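February, early

Up at 5:40 because the radiator in the bedroom was knocking again. Bled it with the key, got a cup of rusty water, and it still knocks. Gave up on sleep and made coffee.

I have been putting off the move for so long that it has stopped feeling like something that will happen. The lease on the Arkerthorpe house runs out at the end of the month. The new place is 62 miles away and has one fewer bedroom, no attic and a garage that the landlord keeps locked for himself. Everything we own has to get smaller. I wrote that on the pad by the phone as if it were a plan.

Started with the books, which was a mistake. I sat on the floor and read half of a paperback about lighthouse keepers that I must have bought in college and never opened. By nine I had filled two boxes and emptied one of them again. The rule was supposed to be that anything I haven't touched in three years goes. I have not touched the dictionary in three years either, but I am keeping the dictionary.

Seren Morgan called at ten to ask if I still wanted her to come by with the truck. I said yes, the last week of the month, any morning. She said to get twice as many boxes as I think I need and to pack the heavy things in the small ones. She has moved five times in eight years, so I wrote that down too. She also told me the liquor store gives boxes away if you ask before noon. I asked before noon. They had four, all with dividers, good for glasses and not much else.

Quotes so far: Oosthuizen wants $2,359 for two men, a truck and the whole day. Trinum wants $1,291 for the same truck and the same two men, but you do your own packing and they won't take anything in a plastic bag. The difference is $1,068, which is more than I have paid for any piece of furniture in this house. I went with Trinum. They want a deposit by Friday week – no, I should check that, the email has one date and the attachment has another. Called and got a recording.

The kitchen went better than the books. Old plates at the bottom, on edge, with newspaper between them. My mother always packed plates flat in a stack and always broke the bottom one. Pots inside pots, lids separate, handles taped down. I found the turkey baster we accused my brother-in-law of taking, so I owe him a call. Also found four can openers. Kept one.

The cardboard itself is turning into a chore. We have been saving boxes in the back room since fall and I had never looked hard at any of them. A good half have gone soft at the corners. The ones that held electronics are the best, but they have foam inside cut to the shape of something we no longer own, and you have to decide if the foam is worth keeping. I pulled out most of it. Small boxes can go inside big ones until we need them, and that got me back enough floor to open the closet door. 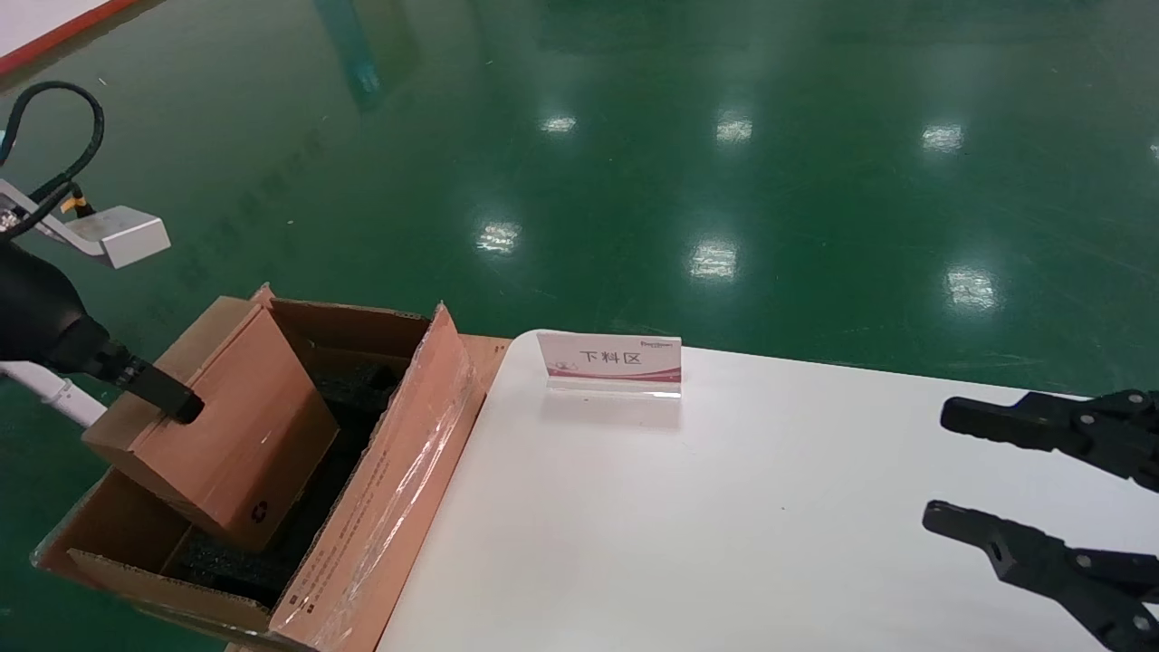

The tape is another matter. I bought the cheap rolls first and they split down the middle every time I pulled, so by lunch I had a dozen little strips stuck to my sleeve and nothing closed. Drove to the hardware store and bought the Zekusis tape, which costs double and comes off the roll in one piece. I should have done that in the first place. Two strips across the bottom seam and one the other way. One strip on top is enough, I think, if the box isn't overfull.

Lunch was the last of the bean soup and the heel of the bread. I am trying to use up the freezer. There are three bags of peas in there and something in foil with no label that I'm going to have for dinner tomorrow whatever it is.

Afternoon was labels. I tried a number on each box and a list in a notebook, and gave that up at box six when I couldn't find the notebook. Now it's just the room and a few words in marker on two sides. KITCHEN – PLATES. HALL – BOOTS, LEASHES. I wrote BEDROOM – MISC on one and knew while I was writing it that I would be sorry. The marker smell gave me a headache so I opened the window, and then it was too cold to sit still, so I did the linen closet standing up. Towels make decent padding. I wrapped both lamps in them and kept out two for each of us.

Flattened what was past saving and cut it down with the kitchen knife to fit the recycling bin. Wrong tool. The better pieces I'm keeping whole to slide between the picture glass and down the sides of the mirror. Corrugated board bends easily one way and hardly at all the other, so the stiff direction has to run the long way of the mirror. Worked that out on the second try. The mirror was my grandmother's and is the one thing in the house I would be upset about, so I may carry it in the car with me and not hand it to the movers at all.

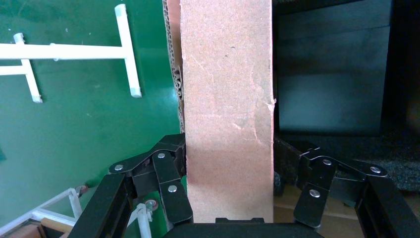
Can old boxes take a load of books? Small ones can if the corners are still firm and the bottom is freshly taped, but anything creased along the sides should get pillows or coats.

Seren told me something close to that in the morning and I had to find it out for myself by three o'clock, when the bottom went out of a box of cookbooks on the stairs. No harm done apart from one spine. I repacked them in two smaller boxes and carried those down one at a time.

Sold the patio chairs. A couple came at five with a hatchback and got three in, then came back for the fourth. Fifteen dollars each, and they didn't try to talk me down. I put the money in the envelope for the deposit.

Still to do: the gas and electric, the change of address, the library books, the vet records. The dentist has a form too. There is a puzzle under the couch, 1,000 pieces and possibly all there, and I'm not going to count them. It can go to the library with the books.

Dinner was eggs. Washed the pan and the one plate I left out. Snow in the forecast for overnight. Moved the car up to the top of the drive and put the shovel by the door. Bed at ten.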